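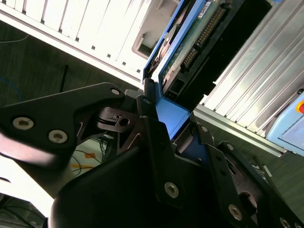
Floltedard Drive Caddy, Blue

Sold by Drodudport Parts
Price: 330 for a carton, singles priced at checkout
Condition: New, bulk packed
Ships from: our Trornbridge counter

What you're buying

A plastic tray that holds a hard drive. We get asked if there's more to it, and there isn't much. The drive sits between two side rails, the rails slide into the bay, and the whole thing comes out again when the drive needs replacing. If a seller tells you a caddy will make your storage faster, close the tab.

We stock the Floltedard in blue only. The manufacturer's sheet talks about color coding as if it were a feature. It can be, if you have a second color to code against. With one color, what you get is a tray that's easy to spot on a dark shelf. We'll give them that much.

Fit

Read this part before you order. "Universal" is printed on the carton and we don't agree with it. The caddy fits the Floltedard storage enclosures we sell. We've tried it in the older Aerts enclosure and it went in, but the rails were tight and pulling it back out took more force than we'd want to use on a drive with data on it. We don't list it as compatible with Aerts and we won't take it back on those grounds.

If you have some other make of enclosure, measure an existing tray first. Length, width across the rails, and the height of the rail from the bottom. Compare those to a tray you know fits. Two trays can look like twins on a web page and be different enough to jam. Send us your measurements if you like and we'll put a ruler on one from the shelf.

Drive size

Full-size 3.5 inch hard drives. The sheet says smaller drives can be used with an adapter. The adapter is a separate part, it's been out of stock since February, and we have no date for it. Please don't buy the caddy on the promise of the adapter.

Materials

Plastic tray, plastic rails. It flexes a little when empty and a lot less with a drive in it. We would have liked a metal version for the customers who swap drives every day, and we've asked. For a drive that goes in and stays put for a couple of years, plastic is fine.

The claim on the carton is 1000 insertions. No test method is given, so we have no idea how they arrived at that and we don't repeat it as a spec. Our own bench trays get used hard and the rails do show wear. None has snapped so far. That's a small sample from one bench, so weigh it accordingly.

Installing a drive

Lay the tray flat. Set the drive in with the connector end facing the back of the bay, and check that it sits level between the rails before you fasten it. If you have to bend a rail outward to get the drive down, stop and check that you have the right size drive. Fasteners are not included, whatever the listing on the marketplace sites says. Use the ones from your old tray.

Slide the loaded caddy in slowly. It should meet the connector with a light push. A hard stop partway usually means a rail is riding above its guide, so pull it out and start over.

In the bag

Caddy
Instruction slip (small print, not very good)

Not in the bag

Hard drive
Fasteners
Adapter for smaller drives
Key or lock of any kind

Warranty

2 years from the manufacturer, covering defects in molding. Worn rails are excluded, which covers most of what can go wrong with it. We handle returns on unopened bags ourselves. Opened bags go back only if the tray is warped or cracked on arrival, so look it over before you put a drive in.

Orders in before 2 p.m. leave the same day, except Monday, when the counter is closed.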